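Marking Out and Clearing a Shared Worktable

Workshop notes, Lerbridge

A shared table loses its usable area a little at a time. One person leaves a cup, another leaves a pen, and by the afternoon the clear space is a strip along the front edge. The method on this page sets a fixed work area on the tabletop with tape, limits what may stand inside it, and moves cables, drinks and electronics to a second desk. It suits timber tables used by more than one person during the day.

What you need

Grey cloth or paper tape, 12 mm wide or wider
A tape measure and a carpenter's square
A soft pencil
A small whiteboard and one marker
A power strip
A damp cloth and a dry cloth
A second desk or bench within reach of an outlet

Before you start

Take everything off the table. Wipe the surface with the damp cloth, working along the grain, then dry it. Tape will not hold on a waxed or oily finish. If the table has been oiled recently, leave it for three days before taping.

Test a short piece of tape at the back edge. Press it down, leave it overnight and pull it up slowly at a low angle. If it lifts any finish or leaves adhesive, use a lower-tack paper tape instead.

Step 1: Set the size of the work area

The work area is a rectangle. Its depth should match a comfortable forward reach for the shortest regular user. We use 400 mm, measured from the front line of the rectangle to the back line. The width depends on the table and the job. Ours is 658 mm, the width of the storage tray that has to fit inside the lines when it is brought to the table.

Do not run the front line along the table edge. Leave a margin at the front for wrists and forearms. Leave a larger margin on both sides, where items can be parked while the work area is in use.

Step 2: Mark and tape

Mark the four corners in pencil. Check each one with the square, then measure both diagonals. If the diagonals differ, the rectangle is out of square and one side needs shifting.

Lay the two long strips first and the short strips second, overlapping at the corners. Do not stretch the tape as it goes down. Stretched tape shrinks back and lifts at the ends. Rub each strip firmly with the dry cloth and trim the overlaps with scissors before pressing the corners flat. A knife will score the timber.

Choose a tape colour close in tone to the table. A faint line is enough for people seated at the table, and it is less tiring to look at over a full day than yellow or red.

Step 3: Place the whiteboard

A small framed whiteboard takes the place of loose paper notes. Keep it towards the middle of the table, where people on either side can read it. A slight angle is fine. Write the current task on the top line and the next task underneath. Wipe it at the end of each session, including any lines that still look useful, and copy those into the logbook first.

Clip the marker to the frame when it is not in use. A loose marker rolls, and on a smooth tabletop it ends up on the floor.
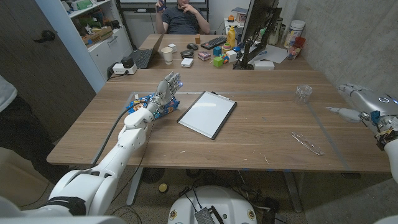 Text: Birsen Yalçınkaya
Checked by: Isamu Aoki
Filed under: Benches and tables
Last revised: June

Step 4: Sort the loose items

Small clear items cause most of the trouble on a brown timber surface. The clear plastic cup to the right of the whiteboard is easy to find because it stands upright and its ridged sides catch the light. The transparent utensil lying diagonally nearer the front edge is a good deal easier to miss, and easy to sweep off with a sleeve. Store flat transparent pieces together in an opaque tray, or stand them in a cup.

Sort whatever is on the table into two groups:

In use this session: stays on the table, inside the lines or parked at one side.
Not in use this session: goes to the second desk or back to the shelf.

Patterned or brightly coloured items can be left until last. They are easily seen and seldom get knocked.

Step 5: Set up the second desk

The second desk stands behind the worktable and takes the laptop, the mouse, small boxes, adapters and paper cups. It is allowed to be untidy. What matters is that its contents do not drift forward onto the worktable.

Put the power strip at one end of the desk. An adapter plugged into a strip in the middle takes up room on both sides and its cord crosses the whole surface. Plug large adapters into the last socket so that they overhang the end of the strip and leave the next socket free.

Keep drinks on the opposite side of the laptop from the strip. If the desk is too narrow for that, mount the strip under the desktop with screws. Do not use adhesive pads for this. The pads fail in warm rooms, and the strip then hangs by its cord.

Leave a clear section at the front for whoever is seated there. Up to 3 people can use our second desk, but only one can work at it properly with a laptop open.

Step 6: Route the cables

Any cable that must cross the worktable should go over the front edge by the shortest path and drop straight down. Keep it outside the taped rectangle where possible. Allow enough slack that it does not pull tight when equipment is moved, and no more than that. Fix the slack below table height with a hook-and-loop strap.

Check the point where the cable bends over the edge. If the edge is sharp, ease it with fine sandpaper or fit a short length of split tubing over the cable.

Maintenance

Replace the tape when the corners begin to lift. Replace all four sides together, as new tape laid against old is slightly raised at the joints and collects dirt. Remove leftover adhesive with a little mineral spirits on a cloth, then wipe with water and dry. Try the spirits on the underside of the table first.

Re-measure the rectangle each time. Pencil marks from the previous layout tend to be covered by the old tape and may not be where you expect them.

Related pages: Hanging a Tool Rail; Labelling Shared Shelves; Oil Finishes for Worktables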